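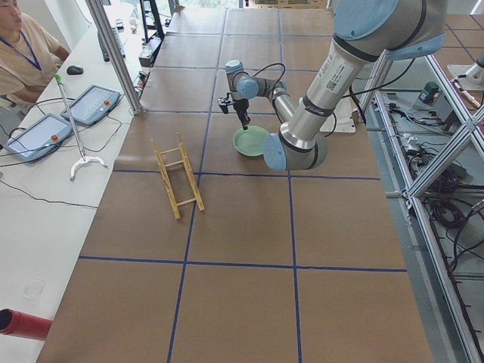
# Teaching the Stondis arm to rack a plate

So you've bought the Harik starter kit, bolted everything down, and now you'd like to see it do something useful. Plates are a lovely first job – big, forgiving, and easy to tell when you've got it wrong! Set aside an afternoon and be patient with yourself (I wasn't, the first time).

## Lay out the table

1. Cover the tabletop with kraft paper and tape it into panels. Blue tape shows up nicely against the brown, and the panels make it so much easier to put things back where they were.
2. Set one plate flat on the paper, within easy reach of the gripper.
3. Stand an empty dish rack to one side. I like mine at a bit of an angle.
4. Put the pendant on a side desk, with the red stop button where your hand can find it.

## Teach the pick

Bring the gripper over one half of the plate, pointing straight down, and stop just above it. Save that as your hover point. Then drop the speed to the lowest setting, creep down until the fingers straddle the rim, close, and save again. Raise it 229 mm before you swing toward the rack.

## The gripper pads

The Moodley pads that ship with the kit are fine on plastic, but they lasted me nearly 700 picks before they began to slip. The Fleltness ones cost more and I'm past 1,000 on the same pair, so that's where I'd spend the extra money – order two sets while you're at it.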